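Shop > Art Handling > Crates and Cases > Murkeck 811 Reusable Art Crate

Murkeck 811 Reusable Art Crate

The Murkeck 811 is a reusable crate for paintings, works on paper and small sculpture that have to travel between a gallery, a sale room and a buyer. It replaces the single-trip softwood crate for most domestic loans and consignments. The outside is sealed birch plywood with a painted finish, and the lid closes on a rubber gasket with recessed catches, so there are no screws to lose and no drill needed on site.

Inside length is 1464 mm and inside depth is 521 mm. The inside is lined with closed-cell foam, and the lining lifts out in panels for cleaning or replacement. Two people can carry the crate by its side handles. For stairs, use the webbing straps as well.
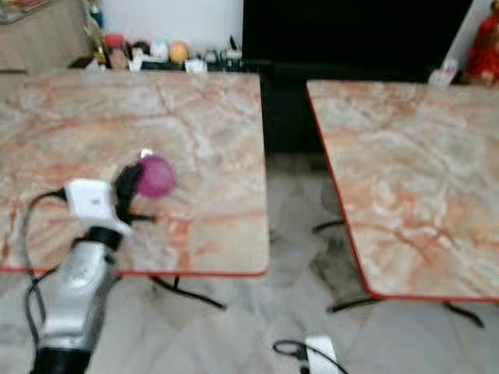 Purple-magenta ball held just above the table.

Choosing an insert

The crate is sold without an insert. You pick one when you order, and you can add others later.

The Trumska insert is for framed work. It has adjustable slots with felt-faced dividers, and it takes frames of different depths in the same load. Set the dividers so the frame is held at the corners and nothing touches the face of the picture. Glazed works should be taped before they go in, except where the glazing is acrylic.

The Khondokar insert is for objects. It is a stack of foam trays with a blank top layer that you cut to shape with a long-bladed knife. The trays are not suitable for anything with a flaking surface or loose gilding. Ask us about a cavity pack for those.

Unframed canvases can go in the Trumska insert if they are first fixed to a travel frame. We do not supply travel frames, but the fixing holes match the common sizes.

Climate and shock

The gasket slows changes in humidity during a normal road journey. It does not control humidity. If the lender sets a limit in the loan agreement, add a conditioned silica cassette, which slides into the holder on the inside of the lid. Let the closed crate stand in the receiving room overnight before you open it - longer in winter.

Shock indicators are not fitted as standard. There is a flat area next to each handle for stick-on indicators, and a document pocket inside the lid for the condition report and packing photos.
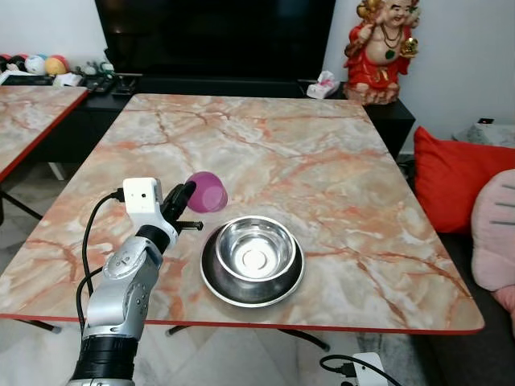 Stainless steel pet bowl on a marble-pattern tabletop.

Labels and sale room use

Each crate has a lot panel at one end that takes dry-wipe marker. Auction houses that move the same crates from viewing to collection can order the panel with a sleeve for printed tickets. The sleeve opens from the top and can be sealed with a numbered tag.

"We wanted the packing order to be obvious to whoever opens the crate at the other end, even if they have never seen one of ours," says Xiuying Hou, who designed the inserts. The insert panels are marked on the back edge, and the same marks are printed inside the lid.
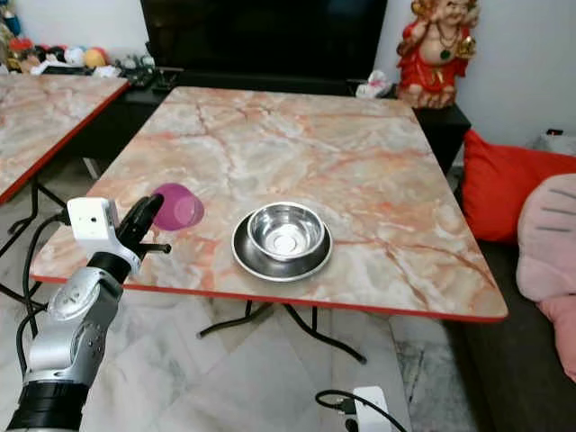 Metalwork and silver need more care in the Khondokar insert than ceramics do. Polished surfaces show every rub mark, so line the cavity with tarnish-resistant cloth and handle the pieces with nitrile gloves. Pack stacked items separately. A set like the stainless steel bowl and matching plate on the table would go in as two pieces, each in its own cavity, with the plate in the lower tray. Leave some room at a rolled rim and let the base take the weight.

Ordering and hire

The crate costs $1,464 with either insert. It is also available to hire for a single sale or exhibition through our Udden depot, which cleans and relines the crates between hires. Lead time is usually around 2 weeks, longer in May, when most of the hire stock is out. Orders with custom paint take longer.

For insert advice, send the measurements and a photo of each work to Afroza Thambiah in the crate department. Please include the weight if you have it, and say if anything is glazed.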